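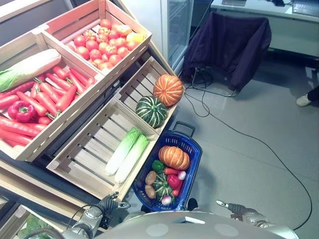

Equipment plan for the shop picking task
Group project report, second term
Written up by Ermira Matić, 2019-03-13

1. What we had to do

Our group was asked to plan the equipment for a robot that fills a shopping basket from a greengrocer's display. The department already has the robot, so it is not in our budget. We had to cost everything else: the display, the crates, the produce, the baskets, spare parts and the computer for recording. The limit was 2790 euros including delivery.

2. Display and crates

We compared a flat table with a sloping wooden stand. The table was cheaper, but with crates lying flat the robot has to reach over the front ones to get to the back. The sloping stand has two tiers and takes slatted crates of different sizes. We chose the stand from Jirkeseck. Their quote included the crates but not the delivery, and we only noticed this after the first draft of the budget had gone in.

The slats need some thought. There are gaps in the bottom of the crates, and when a crate is partly empty the gaps show. Thin things such as carrots should be tested over them before more crates are ordered.

3. Produce

The list has tomatoes, carrots, napa cabbages, peppers, pumpkins, potatoes and garlic. We wanted a wide range of sizes, from a garlic bulb up to a cabbage. Red, orange, yellow and green are all covered, and there are both green and orange pumpkins so that colour alone does not tell the software what it is looking at.

We asked Fladisum and Gruser for prices on the same list. Fladisum was dearer per piece but sells single items. Gruser only sells full boxes, and we would have ended up with far more potatoes than the crates can hold. We went with Fladisum.

4. Baskets

A blue plastic basket with a folding handle was picked. The handle has to lie outwards so that the hand can get in from above. We budgeted for 2 baskets so that one can be emptied back on to the stand during a run.

5. Hands and cables

The biggest risk to the budget is the hands. A replacement finger set from Meredith is 169 euros and takes several weeks to arrive, so we put one set in the plan from the start. Cables on the floor are the other problem. We added floor covers and a longer lead.

6. Totals

The stand, crates, produce and baskets come to some 2000 euros with delivery. The finger set, floor covers, lead and a second-hand laptop use most of what is left. The remainder is kept for produce that gets damaged.

7. What we would change

We should have asked for delivery costs in February with the first quotes. We also left storage out completely. The spare crates need a shelf, and that has to go into next year's request.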